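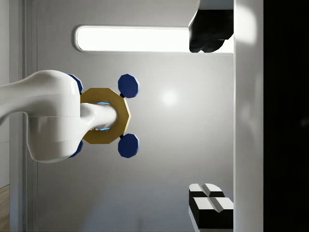 Chapter 3
Showing the Arm What You Want

Before you start: Chapter 2 (frames, joint limits), plus the simulator installed and running. If the Ambrose scene won't load, go back to Appendix B. Don't skip it.

3.1 Two ways to show

Writing out every waypoint for a pick-and-place is slow work. Try it once, for one banana and one basket, and you'll see why most labs gave up on it. Easier to show the arm the motion and let the software keep the numbers.

Two methods in this chapter. Hand guiding: you take hold of the arm, put it in a light, floppy mode and walk it through the job. Joint angles get logged the whole way. Remote control, or teleoperation: you stay at a desk and steer with something else, a hand controller or a smaller copy of the arm, and the real one (or the simulated one) follows.

Hand guiding feels natural. Trouble is your own body gets in the way of the camera views, and your hand does work the motors should be doing. Teleop keeps you out of the picture but takes practice. Expect your first dozen tries to be awful.

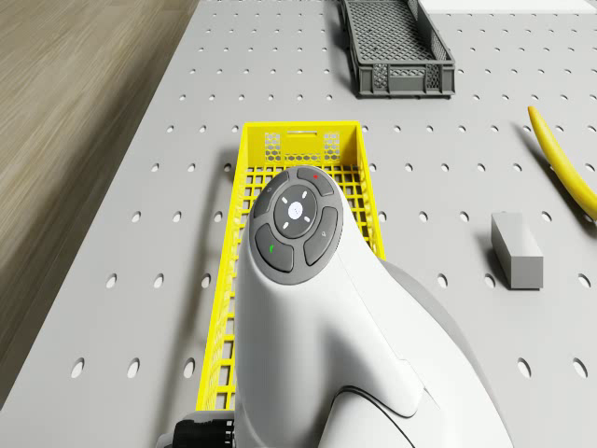

Whichever you pick, what comes out is a demonstration: a time-stamped record of where the joints were, what the gripper was told to do, and what each camera saw. One go at the task, start to finish, is an episode. Keep the two words straight, the exercises depend on it.

3.2 The wrist view

New operators look at the wide view and ignore the one near the wrist. Wrong way round for the last few centimetres. From out wide you can judge whether you're heading for the correct basket. Up close you judge whether you're going to clip the rim. Learn to flick between them, and remember the arm's own housing can hide a good part of what's under it. When the target dissapears behind the shell, stop, back off, come in on a new line. Don't guess.

Gus Begay, who ran the operator training at Hastcombe, had people do nothing but approaches for the first 45 minutes. No grasping. Just get over the block, hold still, go back, again. Boring but his trainees' episodes were the clean ones. 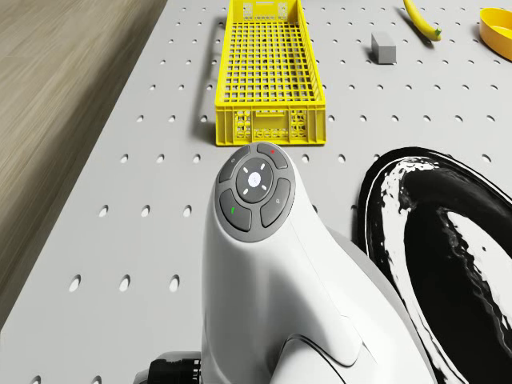
3.3 How many, how varied

The Nernara set, which we use from here to Chapter 6, has 1,972 episodes. You won't need anywhere near that. For a single object into a single container, up to 600 is plenty, provided they aren't all the same. Shift the block. Turn the basket a bit. Start the arm from a different spot. A model trained on identical starts learns one path by heart and falls over when the basket's moved a hand's width.

Bad episodes: flag them, don't delete them. A fumbled grasp with a good recovery is worth keeping. A fumbled grasp where the operator sat there for ages wondering what to do, probly not.

Key terms
demonstration, episode, hand guiding, teleoperation, operator, recovery

Warm-up (before the Tuesday lab)
1. Load the Premau controller profile and drive the arm over the grey block. Hold. Return home. Do it until the path looks dull.
2. Record three episodes moving the block to a basket. Change one thing each time and write down what you changed.
3. Play all three back at half speed. Mark where you hesitated. Bring the marks with you, they're the starting point for 3.4.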